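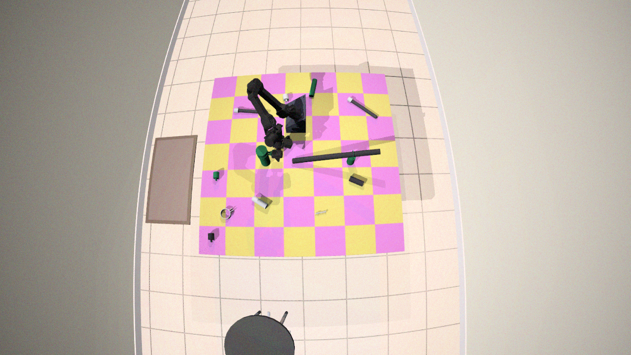
設備投資の稟議書で、いちばん疑って読むべき欄は「導入効果」ではなく「前提条件」だと思っている。十月の予算締めに向けて、今年もロボットアームの見積もりが二社から届いた。Flumasixの提案書は厚く、Pichonのほうは薄いが、どちらもシミュレーション上で作業が成立していることを根拠に台数と回収期間をはじいている。画面の中では、ピンクと黄色の市松模様のマットに円筒や棒や小さなブロックが散らばり、黒いアームが背の高い緑の円筒のすぐ脇までグリッパーを下ろしている。横倒しの部品もあれば、模様に紛れそうな小さな金属の品もある。散らかし方としては悪くない。だが、これを見て予算を通せと言われると困る。

計算機の床には油が垂れない。部品のロットが変わって表面の滑り具合が違ってくることもないし、夕方の西日でカメラが白く飛ぶこともない。そういう条件を入れた試験もできると営業担当は言う。できるのだろう。では、その試験の結果を見積書に添えてほしいと頼むと、たいてい話は「導入後の調整フェーズ」に移る。調整フェーズの費用は、別紙である。

Prumsideの工場で前回の設備を入れたとき、本体価格は予算内に収まった。収まらなかったのは、治具の作り直し、安全柵、床の補修、それに現場の人間が付きっきりになった147時間だった。この時間はどの勘定科目にも載っていない。載っていないから、翌年の計画でもゼロとして扱われる。私が自動化の回収計算を信用しなくなったのはこの頃からだ。

シミュレーションが無駄だと言いたいわけではない。アームの届く範囲や台座の置き場所を決めるには安上がりな道具だし、買う前に候補を落とすのにも使える。Skullitzの評価版を社内で触ってみて、その点は認める気になった。ただ、候補を落とすための道具で購入を決めるのは使い方が違う。

今年の予算案には、私なら本体を載せない。載せるのは実部品を持ち込んだ試験の費用と、そこに張り付く人員の工数である。合格の基準は発注側が先に書き、つかみ損ねたときに誰が止めて誰が直すのかも決めておく。本体の購入は、その結果を見てから次の期に諮ればよい。半年遅れると言われるが、前回の設備がまともに動き出すまでに、うちはもっと待っている。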